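Sunday, October 30, 2022

**Eggplant, Six Minutes**

She was late. Of course she was late, the Tawhiri bus had gone past full and the one after that had gone past empty, driver not even looking. Sixty people on the road in the wet and an empty bus. So she walked. Mivinov Street, the hill, the bakery with the shutters half down, wet socks. Up the stairs two at a time with her hand on the rail and her bag banging.

The others were there already. Somebody had put the cloth on. The red check, her mum's, the one that had done every birthday and two funerals and a christening. She hadn't said they could use it. She'd left it folded on the chair on Friday and that was as good as saying it, she supposed.

"You've got it?"

"I've got it."

The eggplant. In the bag, in a tea towel, like a baby. She had been to three shops. The first had only the fat ones, the second had none, the third had a box of them out the back and the man let her dig. Long, it had to be long. Her mum's were always long. Shiny enough to do your lipstick in, her mum said, and did, once, at the kitchen bench, making a face.

Flowers were on the table too. Pinks and whites. She didn't ask who.

"Is that not a bit much," she said.

"It's her table. She'd have flowers."

Fair enough. She would have.

So. The thing they were doing, if anyone had asked, and no one had, was supper. Her mum's supper, the way she did it in the flat on Brandanano Road, when there was no stove for most of a year because the landlord was going to fix it. July he said. Then it was July. Everything out of the microwave. Rice, eggs, a whole chook once in bits. And the eggplant, whole, stabbed all over with a fork, turned halfway, until it sagged in the middle like an old couch. Then you opened it up and it was all smoke and silk inside, well no smoke, but she told them it was smoke and they were kids and they tasted smoke.

Telling it was the point. They'd agreed. The little ones at the library on Saturday would get the story, with the table and the cloth, and today was the run-through, and she had to know her lines and she did not know her lines.

"From the door," said her brother.

"Which door."

"The microwave door."

She shook out her sleeves. Her bracelet clacked. Right.

"There was once a woman," she said, "who had a kitchen with no fire in it."

"Good."

"Don't say good. You can't say good in the middle."

"Sorry."

"There was once a woman who had a kitchen with no fire in it. And she had a, she had. What did she have?"

"A white box."

"She had a white box. With a door on it and two knobs. And whatever you put in the box came out supper." 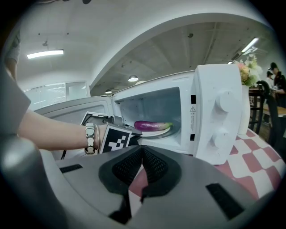
*In it goes. The eggplant on its plate, flowers behind.*

It looked right in there. She hadn't expected that. She'd thought it would look silly, this big purple thing in the white, but it lay on its plate with its green end pointing off to the side, pleased with itself, and her throat did something. She coughed. Kept going.

"And the woman said to the box, how long? And the box said..."

"Six minutes," said her brother, in the box voice. He'd been working on the box voice. It was terrible.

"Is it going to sound like that on the day?"

"Like what?"

"Like a man stuck in a drain."

"It's a box. Boxes sound like that."

Her sister was laughing into her scarf. She was meant to be prompting. She had the pages, all out of order, coffee on page 2, and she'd been no use at all so far. She wiped her eyes and said go on, go on, she turns it halfway.

"I know she turns it halfway."

"Then turn it halfway."

She stopped. It was a thing about the turning. Their mum used to burn her fingers, every time, every single time, she would go in bare handed and say a word in her own language and shake her hand and then blow on each finger, one two three four five. The kids counted along. It was the best bit. It was the bit you waited for. And nobody had written it down. She looked through the pages, coffee and all, and it wasn't there, just *she turns it.*

"We left out the fingers," she said.

"What fingers?"

"The blowing. The counting."

Her brother thought. Then his face went.

"Oh," he said. "Oh no, how did we leave out the fingers."

They all stood there a bit. Rain going sideways at the window. Down the road the Drinamach sign would be coming on about now, the big blue D first and the rest when it felt like it. She used to see that sign from the bed. She used to think it was the moon's name.

"Put it in," said her sister, already writing, up the side of page 2 and round the corner. "How does it go. She turns it, and she says the word."

"We can't say the word, it's a libary."

"She says *a* word."

"She says a word you're not allowed. And then she blows. And the kids count."

"The kids there? Our kids? On Saturday?"

"All of them. Get them all counting. Even the big ones who've come for the biscuits."

Well that was better. That was so much better she felt a bit sick, thinking how close they'd come. Saturday morning, she'd have stood up in front of forty-six chairs and told it without the fingers. Some kid would have said, is that the end?

"Again," she said. "From the top."

"It's getting on."

"Again. Quick. Get it out, put it on the table, I'll do the end first and then the top."

Because the end was the table. The end was the plate. The box was done with, door hanging open, and the woman set the plate down on the cloth, and everyone leaned in.

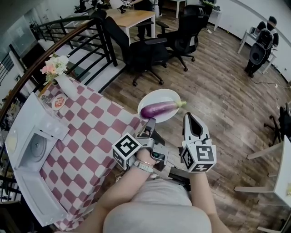

"And it was so quiet," she said, "that you could hear it cooling."

No one did a voice. Her brother had his hands in his pockets.

"And the smallest one said, is it smoke? And the woman said, smell. And they smelled. And she said, well?"

She waited. You had to wait here, she'd worked that out on the walk, somewhere near the bakery. Her mum always waited. She'd stand with the fork and look at each of you, all round the table, and you'd be dying, you'd be absolutely starving, and she would not cut it until you said.

"Smoke," said her sister.

"Smoke," said her brother, in his own voice.

"And she cut it open. And there was enough."

Rain. Somebody's phone buzzing in a coat.

"Is there more after that?" her brother asked. "On the page?"

Her sister turned the page over. Turned it back. "There's a bit about washing up. And then there's the landlord."

"Leave out the landlord."

"I like the landlord."

"He can go in another one. He can have his own one, he can fall down a well." She picked a thread off the cloth. There was the old mark, near the corner, beetroot, from the christening. Still there. Her mum had gone at it with salt and lemon and then bleach and then just put the bread basket on it for twenty years. "Leave in the washing up, though. Who dried?"

"You never dried."

"I dried!"

"You never dried once. You went to the toilet."

"In the story I dry."

Her sister wrote it down. *She dries.* Underlined it, the cow.

"Right, top," said her brother, and did his neck, side to side, like a swimmer. "Do you want the box higher or lower?"

"Lower. No. Do it like you've got a cold."

"Six binutes."

"Yes. God. That's it."

She put herself back at the table and pushed her sleeves up, wet cuffs and all. Fingers ready. She'd blow on them properly this time, one at a time, thumb last.

"There was once a woman," she said.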